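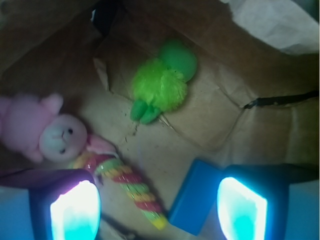

View from the wrist camera, looking into the bag with the green plush at the far side.

Home Browse Ask Tags Clubs & Classes Log in

Is a learned policy worth it for a bag-picking contest, or are we kidding ourselves?

I'm in a student team building an entry for the Havodthorpe picking contest in January. The task is to take soft toys and odds and ends out of an open paper grocery bag and put them on a tray, one at a time, with a two-finger gripper. You get 14 minutes per bag and points per item, minus points if the bag tips or tears.

Half the team wants to train the arm from demonstrations. We've recorded 2,884 of them on and off since the fall, driving the arm by hand. The other half (me, mostly) thinks we should write plain rules: find a blob that isn't paper, go down, close, lift, check. I've read a lot of club write-ups where the training people show one nice video and then go quiet on the score.

Our trained version gets 78 percent of picks in our own room. That sounds fine until you know the same person packed nearly every bag in the recordings, and packed the test bags too. I asked for a test with bags packed by a stranger and was told we'd "get to it."

Specific things I'm stuck on:

The pads on our fingers light up, and in the wrist view they come out almost pure white with a blue-green edge. Does that mess up the camera for everything else? Our coach says it's fine because the lighting is at least consistent. I don't buy it.

Also, the floor of the bag is never flat. There's a fold in this one that makes a raised flap, and my blob finder loves flaps. It also gets confused by the long glittery striped thing, which it sometimes splits into separate objects, one per color. So my side isn't looking great either, I admit.

We meet Thursday to pick one approach. What would you want to see before voting?

2 answers

Answer 1

Go with the learned one. Everybody does now. We used the Lider kit with the stock settings and it picked up pretty much anything. Just record more data, you can't have too much. For the glow put some tape on the pads. Good luck!!

Comment: "Pretty much anything" out of how many tries? And was it out of a bag or off a table? Those aren't the same job.

Comment: Table. But I don't see why a bag would be that different.

Comment: Walls, for a start.

Answer 2 (accepted)

I judged this kind of event two years running and I've helped with the Briggs after-school team longer than that, so take this as coming from a person who has watched a lot of arms crush a lot of paper.

I wouldn't vote on anything yet. You don't have a number. You have 78 percent on bags that all came from one person's hands, and that tells you how well the arm knows that person. Get a sibling or a roommate to pack the bags, don't let them see the old ones, and run both versions on the same bags in the same order. Write down every try, including the ones where "the cable was loose." Teams drop those, and then they're surprised at the contest when the cable is loose.

On the pads: your coach has half a point. Consistent light is easier to live with than changing light. What I'd check is exposure. If the camera sets it automatically, those white patches may be pulling everything else darker, and the upper walls and corners in your picture are already pretty dark. Lock the exposure, turn the pads down if they can be turned down, and take the same view at a few levels. An afternoon's work. Tape might help or it might change how the fingers grip, so don't do it the week before.

On flaps: color alone is a poor way to find things in there. Your pink toy and the green one would both pass a color check against brown paper, sure, and so would the blue block. Now put a tan teddy bear in the bag. If you have any kind of depth reading, use it, and even then a fold will fool you sometimes. Cheap fix: close, lift a little, look again. If the whole bag came along, let go.

Your block is sitting right between the fingers in that view, and the striped thing is right next to it with part of it hidden behind the left finger. I'd use that exact layout as a test. Anything the finger covers is something your blob finder can't see, and the learned version can't see it either, whatever your teammates claim. Ask them what it does when the near end of an object is out of view. If the answer is "it figures it out," ask for the tries.

As for which one I'd bet on: neither by itself. The best entry I scored had a very dull rule-based loop with a small trained piece that only chose where to grab. It was slow and ugly and it kept going after a miss — most of the flashier ones froze or grabbed the same air over and over.

One more thing, your rules say minus points for tearing. Has either half of the team measured grip force against wet-weather paper? Bags get soft in a damp gym.

— Ebbe Wikström

Comment (from the asker): We hadn't thought about exposure at all. It was on auto. I've asked my cousin to pack ten bags and she's being mean about it, she put a sock in one. Nothing on force yet. I still think the demo count is being used to win arguments, but I'll hold off on saying that until there's a table of results for both.

Comment: Post the table even if your side loses.

Comment (from the asker): Fine.

Related: Cultura beginner arm loses its home position | Suction or fingers for soft toys?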